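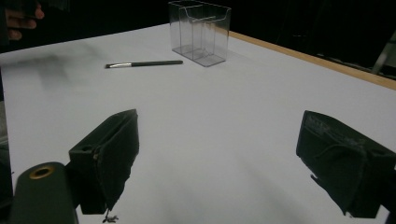 Pindlow Residential Lettings is changing the way it handles the end of a tenancy at its Azevedo and Jiltedari buildings. The changes apply to every lease ending on or after 27th September. Please lay keys, fobs and mailbox cards out on a clear surface for the closing inspection. Items left in drawers or on window ledges have been the most common cause of delay at handover. (1/11)

The two buildings contain 271 apartments between them. Until now each leasing office has used its own checklist, and residents moving from one building to the other have been asked for different things. A single checklist replaces both. (2/11)

Notice periods do not change. Residents on a standard lease must give 60 days' notice in writing. Notice may be handed in at the leasing office or sent through the resident portal. A phone call does not count as notice.
(3/11)

Once notice is received, the office will offer a first walk-through. It is optional and free of charge. The inspector will point out anything likely to lead to a deduction, and the resident may put it right before the closing inspection. (4/11)

Wall fixings: residents may leave picture hooks in place. Brackets for televisions and shelving must be taken down and the holes filled. Paint for touching up is held at both offices. Please bring your own container with a lid. (5/11)

Carpets: the flat carpet cleaning charge has ended. Residents who vacuum thoroughly and leave no stains or pet odor will pay nothing. Where cleaning is needed, the contractor's invoice will be passed on at cost and a copy attached to the deposit statement. (6/11)

Appliances: ovens and refrigerators should be empty and wiped down. Leave the refrigerator running with the door closed. Residents of the Azevedo building should also empty the lint tray of the stacked dryer. (7/11)

Elevator bookings at Jiltedari now run in two-hour blocks. The service elevator must be reserved through the front desk. Moving trucks may use the loading bay on the north side but may not wait there overnight. The bay is 55 feet long, and drivers of larger vehicles should call ahead. (8/11)

Deposit statements will be prepared by Trendent, our accounts provider, and sent to the forwarding address on file. Questions about a statement should go to the leasing office first. Residents who have not supplied a forwarding address will receive the statement by email only. (9/11)

These changes follow a survey of current and former residents carried out in June, to which we received 552 replies. Deposit deductions and elevator access were the subjects raised most often. We thank all those who responded. (10/11)

Marama Hollis, Director of Resident Services, is responsible for the new checklist. Printed copies are available at both leasing offices during opening hours. Residents who have already given notice will be sent a copy by email and need not apply again. (11/11)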